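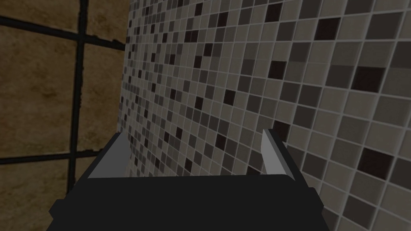

Search articles, games, topics Go

How a Robot Practices Opening a Door Without Breaking Yours

May 24, 2025

You can open a refrigerator in the dark, half asleep, while holding a sandwich. A robot finds this very impressive. For a robot, opening a door is a big project with lots of ways to mess up, and it has to practice for a long time before anyone lets it near a real kitchen.

So where does it practice? Often inside a computer. There's a program for this called Loment, made by a company called Kauppinen, and schools and libraries can now borrow it for a month at a time. We borrowed it. We now have opinions.

What is Loment?

Loment is a simulator. A simulator is a pretend world with rules, a bit like a video game, except that the rules are trying hard to be the same as the ones outside your window. Things fall down. Doors swing on hinges. If you push on something heavy, it pushes back.

In Loment you get a pretend robot with two arms. At the end of each arm is a gripper, which is the robot's hand. It has two fingers that open and close, and that's all the fingers it's getting. Try picking up your socks tomorrow with just your thumb and one finger and see how long you stay cheerful.

The robot starts out knowing nothing. It doesn't know what a handle is. It doesn't know that a wall is a bad thing to try to open. (Our robot spent most of its first morning learning about walls.)

How does it learn?

By trying, and trying again, and then some more trying. Each try is called an episode, like on TV, but with less of a plot. The robot moves its arms, something happens, and the program gives it a score. If the gripper got closer to the right spot, the score goes up. If the robot hugged the cabinet, the score does not go up, even if the hug was a nice one.

We set ours to do 2000 episodes. That sounds like a terrible way to spend a summer, but a computer can run the tries much faster than real life, and it never asks for a snack. On try 633 our robot pulled a door open for the first time. Then it shut its own arm in it. Loment counts that as a success, because the door did open, and I suppose it's right.
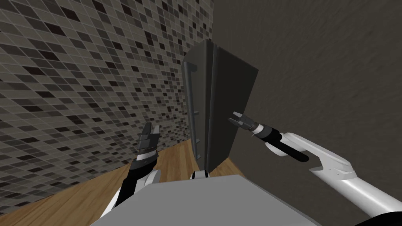 Getting two arms to share a job is harder than it sounds. Each arm has to know where the other one is, or they bump. People have this trouble too, usually when two of them are in charge of one tent. In Loment you can let the arms learn together, or you can tell one to stay put while the other figures things out. We recommend the second way for beginners. It's slower, and there is much less elbow.

Why are the rooms different?

The program comes with 3 sets of rooms. The Arkham set is gloomy, with dim lights and a lot of shadows. The Puravska set is bright and full of patterns. The last one is called Plain, and it is.

The rooms change for a reason. Say a robot only ever practices in front of one wall. It may decide that the wall is part of the job. Move it to a room with a different wall and it's lost, like somebody who can only find the bathroom in their own house. Changing the tiles, the floor and the light makes the robot pay attention to the door.

Does pretend practice work in a real kitchen?

Partly. A simulated handle never gets sticky with jam. A simulated floor has no cat on it. Engineers have a name for the difference between the pretend world and the real one: the reality gap. A robot that is great in the simulator can still be pretty bad in a real room, so it has to go on practicing there, slowly, with a grown-up near the off switch.

Is it any fun?

Some of it. You can change the robot's scoring rules yourself, and this is the best part of Loment by far. We gave it points for keeping its fingers high in the air. It did exactly that and ignored the door completely. Robots go after whatever you give points for, so you need to be careful what you ask.

The menus are less fun. The button that starts a practice run is right next to the one that erases everything the robot has learned, and they're the same shade of blue. Kauppinen says a new version with bigger buttons is coming in October.

You'll need a fairly new computer and somebody patient to help set it up. Reading level is fine for ages nine and up, apart from the page about hinges, which we read twice and still don't get.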